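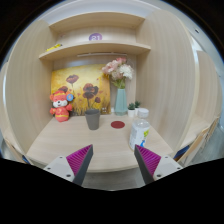

Slide 1. Desk, bottle, coaster, and the hand-held gripper, open.

Home Talks Speakers Notes Contact

SPEAKER NOTES: "Whose Hands?"
Detlef Voß, Hemmin, Sat 22 October

Leave slide 1 up while people find seats. Let them look at the poppies.

Start with the job title. At Hemmin we had "packing associates." Four of them now do demonstrations, and for the first two months HR had them down as "other." Yaowalak Sangkhawat has put "other" on her door.

What the shift looks like: you hold a gripper, you pick things up with it, you set them down, you do it again. The target last week was 469 takes. Ask the room who has picked up a water bottle today. Then ask who was reviewed on it.

Pause. If they don't laugh, carry on anyway.

Main point, go slowly. Management bought this to need fewer hands. So far the hands are busier, and much better supervised. Chaiwat Suksawat packed boxes for years and never got a comment on how he closed his fingers. Now he gets them in writing. 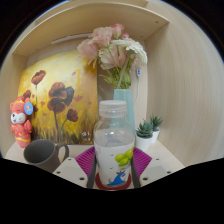 Slide 2. Bottle between the fingers, coaster underneath.

Don't rush this one. Point at the fingers, then at the plants and the vase behind. Kamonchanok Pongsiri's line: "I used to be fast. Now I'm careful, and they pay the same." Read it as written, she asked me to.

What changed for the better (be fair, Eskil is in the second row):
- no lifting over shoulder height
- people sit down to eat
- shift swaps are easy to arrange

What changed for the worse:
- wrists. Different muscles from packing, same physio
- talk. The packing line was loud and everybody gossiped. Here you concentrate, quietly, on a bottle
- the question of what happens when there are enough takes. I have asked. I was sent a slide deck

Mention that Gikomard wrote the retraining into the contract before the first gripper arrived. We did it after. Eskil Solberg will say it came to the same thing. Let him, then ask Yaowalak.

Skip the Brulitz story if we're past 400 words of questions on the cards.

Q&A. Repeat each question into the mic.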